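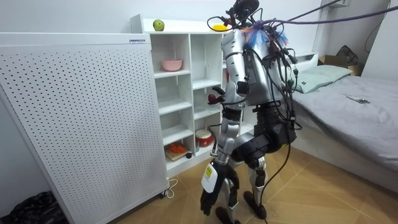
*Page last changed: July, 4:10 p.m.*

**Trollcombe Town Council — Minutes of the Special Session on Leadership Posts**

Present: Council President Dulce Orozco (presiding), Leobardo Barajas, Emiliano Galindo, Brisa Palacios. Absent with notice: Fulgencio Ponce.

1. The session opened at 6 p.m. The minutes of the previous session were approved without change.

2. **Budget chair.** Mr. Ponce's letter of resignation as chair was read into the record. He keeps his seat on the council. Ms. Palacios nominated Mr. Galindo to replace him. Mr. Barajas objected that the post had been promised to the Dunon ward under the agreement of last term — the President ruled that the agreement was not binding. Mr. Galindo was elected, 3 votes to 1, Mr. Barajas opposed.

3. **Rule 14.** A motion by Mr. Barajas to limit chairs to one term was tabled until the next regular session.

4. **Public comment.** One resident of Meléndez Street asked that votes on chairs be posted the same evening. Referred to the clerk.

Adjourned at 7:25 p.m.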